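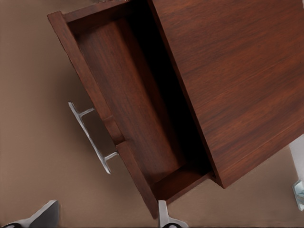 A gaveta que separa as garras

Abrir uma gaveta parece tarefa de principiante, até se pôr um braço simulado a fazê-lo 1686 vezes. Foi o que fez a equipa da Irkus em novembro, para comparar duas garras de dedos paralelos: a Brophy, de pontas estreitas, e a Rasumano, mais larga e bem mais teimosa.

O móvel é virtual, de madeira avermelhada, com um puxador metálico em barra que obriga os dedos a entrar pelo lado certo. Hiyori Katayama, que afinou os contactos no simulador Ploltgate, fala desse puxador com um carinho contagiante. "Dois milímetros de desvio e a garra escorrega pela barra fora. É lindo de ver em câmara lenta!"

A câmara segue no punho, inclinada sobre os dedos, e dá ao controlador uma vista torta do móvel. Aidan Lynch queria uma segunda câmara, fixa; perdeu a discussão e ainda bem, porque é com a vista do punho que a Brophy brilha: acertou 599 aberturas antes de a Rasumano chegar às 100 (e esta, quando agarra, já não larga).

Falta fechar a gaveta. Lynch aposta na Rasumano, Katayama pede mais uma semana para rever o atrito das calhas.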